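Where Does Wood Come From?

By Roxana Ccori

Look around the room you are in. There is a good chance something near you is made of wood. It might be a door, a pencil, a chair or the floor. Wood is one of the oldest materials people use, and we still use a lot of it. All of it started out as part of a living tree.

What is wood?

Wood is the hard stuff inside the trunk, branches and roots of a tree. It does two big jobs. It holds the tree up, and it carries water from the roots to the leaves.

If you could look at wood through a strong microscope, you would see that it is made of tiny tubes packed side by side. Most of the tubes run up and down the trunk, like a bundle of drinking straws. The walls of the tubes are made of a tough material called cellulose. A second material, called lignin, works like glue and makes the walls stiff.

How a tree gets thicker

A tree grows taller at the tips of its branches. It gets wider in a different place. Just under the bark is a very thin layer called the cambium (say it "KAM-bee-um"). The cambium makes new wood on its inner side and new bark on its outer side.

In places with warm and cold seasons, the cambium is busy in spring. It makes wide tubes with thin walls, and that wood looks pale. In summer it slows down and makes narrow tubes with thick walls, and that wood looks darker. In winter it stops. One pale band and one dark band together make a growth ring.

In the town park at Fukville, a big oak was cut down one February after a storm split its trunk. The stump was sanded smooth so that visitors could see the rings. There are 86 of them. Put your finger on the center and you are touching wood that grew when the tree was a seedling. Wide rings come from years with plenty of rain and sun. Narrow rings often come from dry years.

What is grain?

When people who work with wood talk about grain, they mean the direction the tubes run. You can often see it as lines on a board. A board cut the long way down a trunk has long lines. A slice cut straight across the trunk shows the rings as circles. This second kind of surface is called end grain.

Grain matters because wood is much stronger in one direction than in the other. It is easy to split a log from top to bottom, because the ax pushes the tubes apart. It is very hard to chop a log across the middle, because the ax has to cut through the tubes. A popsicle stick works the same way. Its grain runs along its length, so it bends quite a lot before it snaps.

Wide pieces of furniture, such as tables and countertops, are often built from several pieces of wood joined together. The grain can run one way in one piece and another way in the next, and you can see the change where they meet.

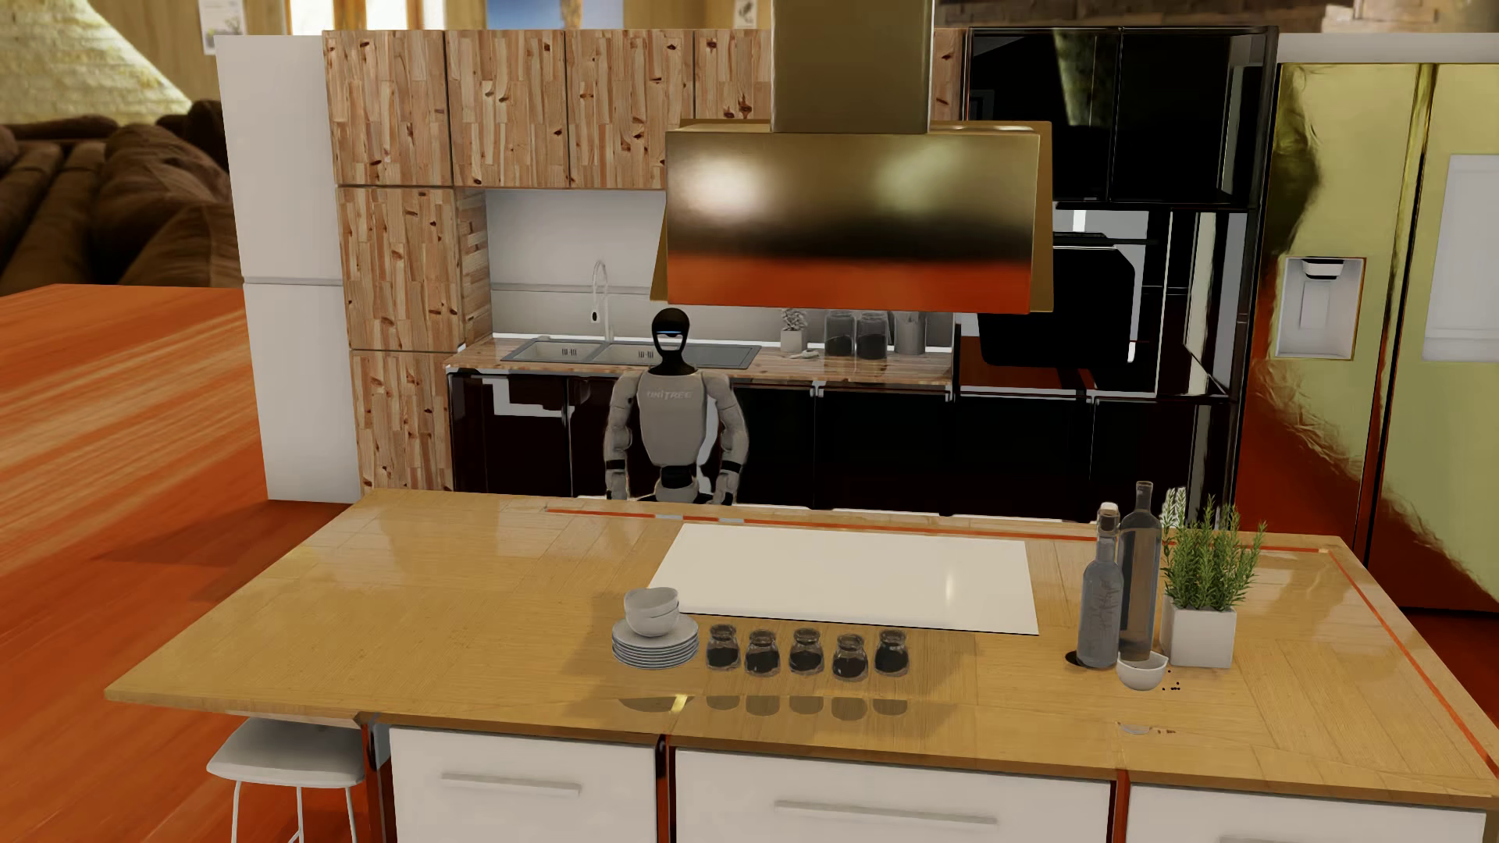
Why do two boards from the same tree look different?

They can come from different parts of the trunk, and the saw may have cut them at different angles. A board from near the center often has a darker color than one from near the bark. A place where a branch once grew leaves a round mark called a knot.

Hardwood and softwood

People sort wood into two groups. Hardwood comes from trees with broad leaves, such as oak, maple and cherry. Softwood comes from trees with cones, such as pine, spruce and fir.

The names can be confusing. Balsa is so light and soft that you can dent it with your fingernail, but it is a hardwood. Yew is a softwood, and it is harder than some hardwoods. The names are about the kind of tree the wood comes from — they do not tell you how hard it is.

From tree to board

At the Escobar sawmill outside Fukville, logs arrive by truck. First a machine strips off the bark. Then a large saw cuts each log into thick boards. The sawdust and bark are saved. Some is burned to heat the mill and some is sold for garden paths.

Fresh boards are full of water. If you built a table from them right away, it could warp as the wood dried. To stop this, the boards are stacked with thin sticks between them so that air can move through the pile. Some boards dry outdoors. The thick oak boards at Escobar sit for 730 days, which is two years. Other boards go into a warm room called a kiln (say it "kill" or "kiln"), where they dry much faster.

Even dry wood keeps changing a little. It takes in water from damp air and swells. In dry air it lets the water go and shrinks. This is why a wooden door may stick in summer and open easily in winter.

Can we run out of trees?

Trees grow back, but they are slow. A pine may need several decades before it is big enough for boards, and an oak needs longer. If people cut trees faster than new ones grow, a forest gets smaller. The Kemulow forest, north of the mill, planted 3177 young trees last year to replace the ones that were cut. Not all of them will live. Deer eat some, and others do not get enough light.

Try it: read a twig

Find a fallen twig as thick as your thumb. Ask an adult to cut it straight across with a small saw. Rub the cut end with sandpaper until it is smooth, then wet it with a drop of water. The rings should be easier to see. Start at the center and count the dark bands out to the bark.

Words to know

Cambium: the thin layer under the bark that makes new wood
Cellulose: the tough material in the walls of plant cells
Grain: the direction the tubes run in a piece of wood
Kiln: a heated room for drying wood
Knot: a mark left where a branch grew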